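Search posts and topics

Posted in November by Gravden Rental Deposit Office

1/ The office has closed its annual review of deposit disputes in Gravden. We handled 2,633 cases. This thread sets out what the cases were about and what changes for tenants and landlords in the coming year.

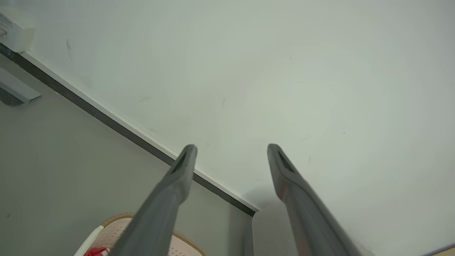

Gravden Rental Deposit Office
Official account, Tenant and Landlord Information

2/ Cleaning remains the most common reason for a deduction. Paint and walls come second. Unpaid utility bills are third, although most of those cases are settled before a case officer is assigned.

3/ Almost 70 percent of the cases were opened by tenants. The share is higher in the Irna district, where many leases run for a single school year and most move-outs fall in the same few weeks.

4/ A deposit belongs to the tenant until a deduction has been agreed to or ordered. A landlord who wishes to keep any part of it must send an itemized list. A single line reading "cleaning and repairs" is not an itemized list and will be sent back.

5/ The move-in report is still the most useful paper in any file. It should be signed by both parties and list each room separately. Reports filled out from memory several months into the lease are given little weight.

6/ Ordinary wear may not be charged to the tenant. The term covers the light marking, fading and flattening that come with living in a home. Holes, burns and deep gouges are treated as damage unless the move-in report already lists them.

7/ Walls deserve a separate note. Case officers consider how old the paint is before they look at the marks on it. If a wall was due for repainting, the tenant does not pay for the repainting. Landlords should keep the painter's invoice, which is the simplest way to show the age of the work.

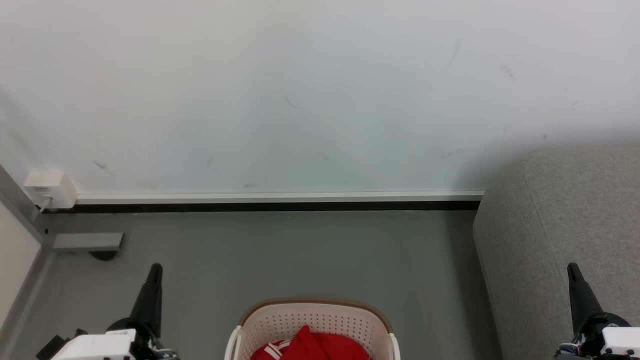
Small scuffs on a white wall between an outlet and a sofa.

8/ Tenants sometimes repaint one wall shortly before moving out. We advise against this unless the landlord has approved the color in writing. A mismatched patch has led to larger deductions than the original marks would have done.

9/ Furnished rentals: the inventory must state the condition of each item at move-in. "Sofa, gray" tells a case officer very little. "Sofa, gray, worn at left arm" can settle a dispute in one reading.

10/ Mediation is available at no cost to either party. Sessions are held at the Stavance Building and by telephone. In the past year, 65 percent of mediated cases ended in a signed agreement. The remaining cases went to a written decision.

11/ A new rule takes effect with leases signed from January. Landlords will have to offer a joint walkthrough before the keys are returned. A tenant may decline it. Declining does not count against the tenant in a later dispute.

12/ The walkthrough must be offered at least 5 working days ahead. If the tenant proposes another time during normal hours, the landlord should accept it or state in writing why it is not possible.

13/ Where several tenants share one lease, the deposit is treated as a single sum. The office does not divide it among roommates. Households should agree on shares at the start and keep a copy with the lease.

14/ Documents may be filed through the Cha portal, which replaced the paper drop box this year. Cases opened on paper remain valid and do not need to be filed again. Please use the case number in the subject line of every message.

15/ The full review, with tables by district, is available at the front desk and on the office's page. Questions about a case in progress should go to the assigned case officer. We are unable to discuss individual cases in replies to this thread.

Contact the office | Copyright Gravden Rental Deposit Office | Back to top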